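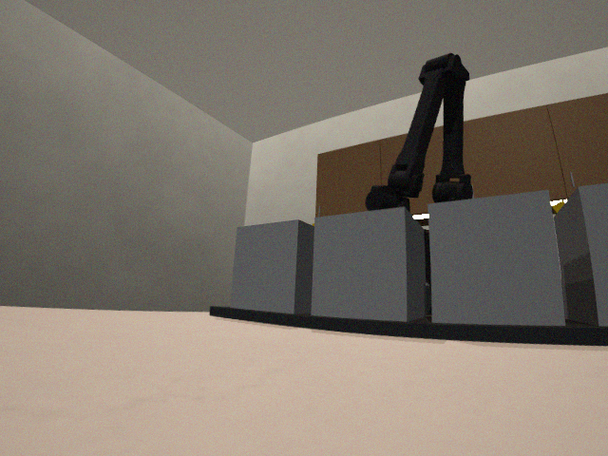
Arm going in at the Eneck packing bench – what happened to your people?

benchrat17
Site sent us the sim renders from Stetik last week. One black arm behind a row of gray boxes, cabinets on the back wall. Go-live is August. Six of us on that bench now. Manager says no job losses, "role changes". Anyone been thru this?

loadbay_lou
Yes, at Skjelbred. Same promise. Kept, mostly. Two went to inspection, one to nights, hated it, left. Get the role thing in writing before August, not after.

kestrel80
Disagree its all doom. My shoulders are better. I used to lift all shift, now I clear faults and do changeovers. Boring in a diferent way. Pay went up one grade but I had to ask twice.

benchrat17
They want two of us trained as tenders. 20 hours, half of it in the simulator. Who covers the bench while we're off it?? No answer yet.

loadbay_lou
The ones left on the bench cover it. That's how it went for us.

prania_fitter
I do the sim side at Prania. Ask to see the grip views, not just the wide room shot. Wide shot is for management. Close one you can argue with – how it takes the part, what's near the fingers. Like this, from the same set:

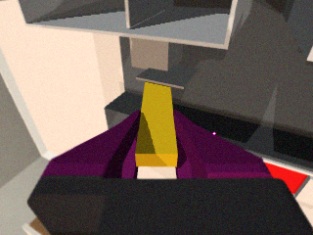 Grip view, yellow block between the purple fingers

kestrel80
Block is a block tho. Our real parts come in with tape hanging off. Sim never had tape.

prania_fitter
Fair. So tell them. Bench people should be in that review and usually arent invited.

benchrat17
Asked today. Me and one other are in the next review. Taking a bag of the bad parts with me. Still nothing on the grade.

loadbay_lou
Ask again. In writing.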